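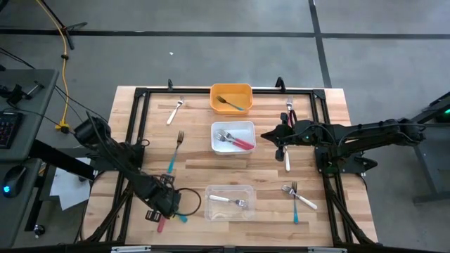 **Zodunley, May**

# Drenel two-arm bench kit: setup and upkeep after one season

We've run the Drenel kit long enough now to say what it's like to own. This review is mostly about putting it together, keeping it in line and fixing it. If you want to know how well it sorts cutlery, that depends far more on your software than on anything in the box, and I'll leave it to somebody who writes software.

Our cell does one job. Forks with coloured handles go on the table and the arms put them in bins by colour: teal in the yellow bin, red in the white bin, white in the clear bin. It's a good job for finding faults in a machine. Forks are thin, they lie flat, they slide over each other, and a gripper that's a couple of millimetres out will tell you straight away.

## What you get

The kit is two arms, two parallel grippers, two wrist camera brackets, power supplies, cables and a bag of bolts. The table isn't included and neither is the frame. We bought our frame parts from Brikow, black aluminium extrusion with angled corner brackets, and it sits as a rectangle over a butcher-block top. You could bolt the arms to something else. I'd still spend the money on a frame, as it gives you a straight edge to measure from.

The printed guide is 31 pages. The first half is good. The second half assumes you've already read the online notes, and it took us a while to work that out.

## Putting it together

Allow a full day with two people. One person can lift an arm but can't hold it square and start the bolts at the same time. Tsehay Mamo and I did ours on a Friday and had both arms moving before we went home, though not moving well.

The order that worked for us:

1. Build the frame loose on the table and square it.
2. Clamp it to the table edge.
3. Mount the arms and leave the base bolts finger tight.
4. Run the power, then the data cables, with the arms at full stretch.
5. Tighten the base bolts, then check the frame for square again.
6. Fit the grippers and the cameras.

The guide has the grippers going on at step three. Don't do that. We knocked a fingertip on the frame while shuffling the base across and had to redo the zero.

The clamps are the weak part. They hold fine when the arms move slowly, but at working speed the frame crept towards one corner over the first week. We went round every bolt, replaced two clamps with better ones, and it's stayed put since. I'd have liked Drenel to put a torque figure in the guide. There isn't one.

## Cables

The supplied cables are a touch too long for a bench this size. With the arm folded in, the spare length hangs down in a loop and can end up lying on the table where the work is. Drenel's answer is a hook and loop strap at each joint. The straps work, but you have to leave some slack at the wrist or the connector pulls when the gripper turns over.

My advice is to strap everything, then run each joint slowly by hand through its whole range and watch the connector at the wrist the entire time. If the cable goes tight anywhere, start again from the base. It's dull and it saves a connector. We've bought one replacement wrist cable so far, for $55 plus postage, and it arrived in an ordinary padded bag with no paperwork.
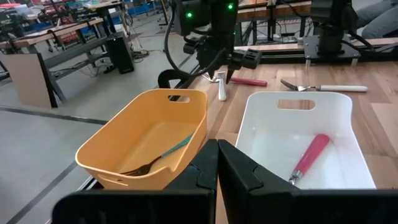

*Wrist camera view over the yellow and white bins, with the second arm across the table.*

## Cameras and calibration

The wrist brackets are better than I expected. They hold the camera close behind the fingers, so both fingertips show at the bottom of the picture and you can check from the desk whether they line up. The cost is that the fingers cover part of what you're reaching for. Near bin rims disappear behind them. The second arm's camera or an overhead one has to make up the difference.

Calibration is a card you lay on the table and a routine that takes the arm to a string of points. It works if the table is flat and the card is taped down at all four corners. We do it after any bolt has been touched and otherwise once a month.

Light makes more trouble than the brackets do. A bright patch on the wood washes out the grain and takes the shine off the metal with it, so a fork head lying there is hard to pick out. Changing the exposure helped a bit. Moving the bins helped more. If I were setting up again I'd look at the table through the wrist camera at a few times of day before fixing anything down.

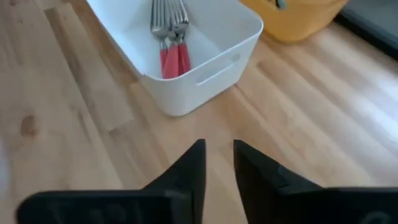

The other thing to sort out early is bin position. Bins with no marks under them wander. An arm nudges the rim on the way out, somebody straightens it by eye, and by the afternoon the drop point is over the wall. Pencil lines on the wood are enough. We tried tape first and the edges lifted.

Bin height matters as well. If handles bunch up at one end, the next fork lands on top of them and may stand up against the wall, and then the fingers have something to hit on the way down. We raised the release height a little to clear a full bin and empty them more often than we used to.

## Gripper care

The fingers are matte black with stepped inner faces. The steps do grip a round handle well. They also collect grease and lint, and once the faces are dirty a smooth plastic handle will turn in the grip. We wipe them at the start of each day with a cloth and a bit of alcohol.

Fingertips are held by two screws each. Changing a pair takes a few minutes, and the spare pairs we've had all fitted without filing. After more than 100 hours on the first set I could see rounding at the points, so we changed them. The old set is in the drawer as an emergency pair.

Zeroing the gripper after a change is the one procedure I'd call badly written. The guide says to close the fingers "until contact" and then save. What it leaves out is that you need to back off slightly before saving, or the motor sits there pushing against itself and gets warm. Once you know that, it's quick.
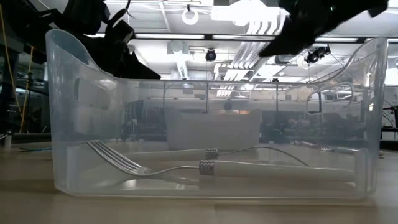
**Gavalas Workshop – Bench Cell Team**

Clear bins deserve a note of their own. Our third bin is transparent, and from low down you see the back of the room straight through it, with a strip of glare along the front wall. White handles inside it are the hardest thing we ask the cameras to find. That's no fault of the kit, but if you're choosing bins, choose coloured ones and save yourself the bother. We keep ours as a test piece. When the cell can deal with the clear bin I'm fairly happy the rest is in order.

## Support

We've written to Drenel twice. The first reply came the next morning and solved the problem, a loose plug inside a joint housing. The second took over a week and told us to reinstall the software, and the fault turned out to be the wrist cable mentioned earlier. Take the joint covers off yourself before you write in. They're four screws and nothing springs out.

## Would I buy it again

Yes, for bench work of this size. The arms are solid, the green status lights on the joints are easy to read from the desk, and spares are cheap enough to keep on the shelf. Budget for your own frame and clamps.

Spares we keep here:

- one pair of fingertips
- one wrist cable
- base bolts and washers
- a roll of strap
- one power supply (not needed yet)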